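The PC Corner in Brarnusville: Taking Old Desktops Apart

Text and selection by Lucrezia Rizzi
Posted on Thursday, March 3, 2022

Since September we collect old office desktops in Brarnusville and take them apart for their useful pieces. Most of them come from the offices of Cattaneo, which changed all its computers last year, and a smaller part from private people in Molleo. Many of these machines are tired, but the parts inside often have more years to give. I wanted to make a small gallery page so that the people who gave us their computers can see what happens with them.

I am not a technician. My colleague Renzo Santoro explained me the names, and Xiomara Ridgeway corrected the first version of this page. If there is still a mistake, it is mine.

1. A place for each part

Before we open any case, we decide where the parts will go. In the first weeks we put everything together in one box, and then we lost a whole afternoon looking for the right memory for the right board. Now each kind of part has its own place.

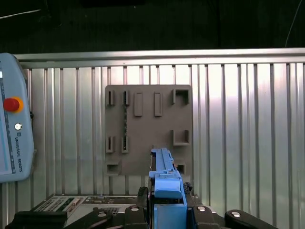 The sizes were the difficult thing. A memory module is long and thin, a processor is small and square, and a hard drive is heavy compared to both. Renzo drew the holders 11 times before he was satisfied. He says the slots should be narrow enough to keep a part straight, but you must never push.

2. The hard drive

We begin with the hard drive, because it is the part that worries the owners most. Every drive gets a number in our notebook - the last one in February was 883 - and it is erased before it goes anywhere else. In many office desktops no screwdriver is needed for this step. The blue plastic caddy holds the drive by its sides, and the whole piece comes away together. We keep the caddy with its drive, as it is annoying to look for one later. 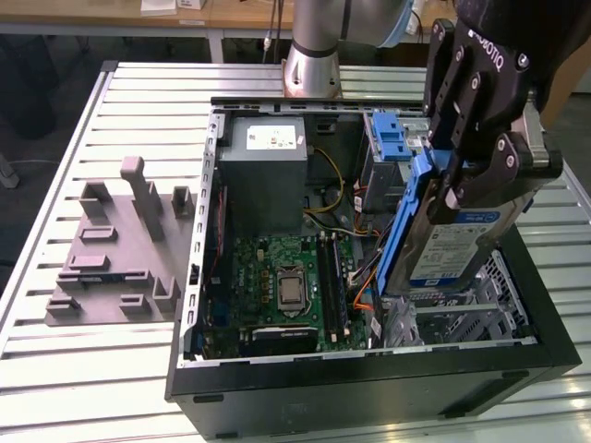 Cables deserve more patience than people give them. Natalina Caruso, who taught me this work, always takes hold of the plug and never of the wire. She also likes to learn the colors first. Yellow and black together come from the power supply, and the orange and black ones on the right side of the board are SATA cables. In a case lying on its side like this, it is easy to follow each of them with the eye before touching anything.

3. The board and what stays on it
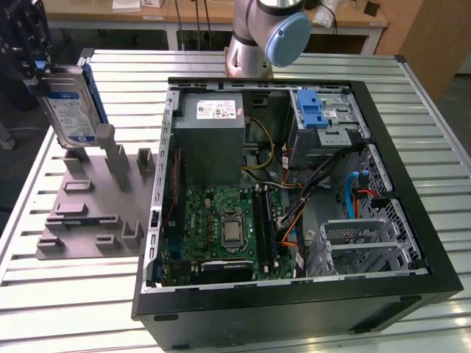
The processor is the part I was most afraid of in the beginning. There is a metal cover on top which looks strong, but under it everything is delicate, and the socket is even more delicate. With the silver heat spreader in view near the center of the green board, the old thermal paste is the next thing to think about, and we clean it with a soft cloth and alcohol. The memory slots are just to the right, so a clumsy sleeve can reach them too. I roll mine up now.

What we do with the parts

Memory and drives that pass the test go into computers for the school in Ullum. Power supplies are checked by Renzo only, and please do not open one at home. Boards that do not start any more are sent for recycling with the empty cases.

If you have a desktop to give, write to Nazareno Longo before you bring it. Two computers per person is the limit at the moment, as our shelves are quite full. Monitors and printers we cannot accept.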